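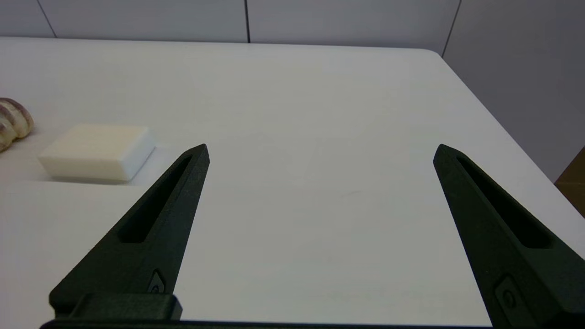
A white tabletop

How to remove stains from a white table

A white table looks nice on the first day and then it starts to collect life. I have a white dining table since many years and also a white desk, and I have cleaned from them coffee, turmeric, ballpoint pen and one time hair dye. In this guide I explain the order in which I work, from the mild things to the strong ones. Please don't start with the strong ones.

Know your surface first

Most cheap and middle price tables have a laminate or melamine top. These are easy. Painted or lacquered wood is more sensitive, and marble should never meet vinegar or lemon. If you don't know what you have, look at the underside of the table or search for the model in the shop where you bought it. My desk is a Birier and the assembly sheet had the material written on the last page, in very small letters.

What you need

Two soft cloths, preferably microfiber
Dish soap
Baking soda
Rubbing alcohol
A melamine sponge (the white "magic" type)
A small bowl of warm water

Step 1. Wash the whole table

Put a few drops of dish soap in the warm water and wash the complete surface, also the edges. Wipe with clean water and dry it. Many stains which look permanent are only grease with dust on it, and you can stop here.

Step 2. Baking soda paste

Mix baking soda with a little water until it is like toothpaste. Spread it on the stain, wait 15 minutes, and wipe with a damp cloth. Do not press hard. For coffee and tea rings this is normally enough. For turmeric I repeat it two times, and then I put the table near the window, as sunlight makes the yellow color weaker.

Step 3. Alcohol for ink

Put rubbing alcohol on the cloth, never directly on the table. Dab the ink from outside to the center and change to a clean part of the cloth often, otherwise you paint the table blue. Open a window and keep away from flames. Do not use it on lacquer or paint before you test it in a hidden corner.

Step 4. The melamine sponge

I put it last because it is a very fine sandpaper. On a matte top it is mostly fine, but on a glossy top it can leave a dull spot which you will see every evening under the lamp. Wet it, squeeze it, and use light circles.

What about bleach?

I don't recommend it. It can turn some plastics yellow, and it must never be mixed with vinegar, ammonia or other cleaners.

Keeping it white

Wipe spills the same day. Use coasters, and put something under newspapers and new jeans, because both lose color. I do one complete wash every Sunday, and in December, when we have candles on the table, also after each dinner. Wax should become hard before you lift it with an old plastic card.

Updated Jul 14, 2022: added the part about bleach.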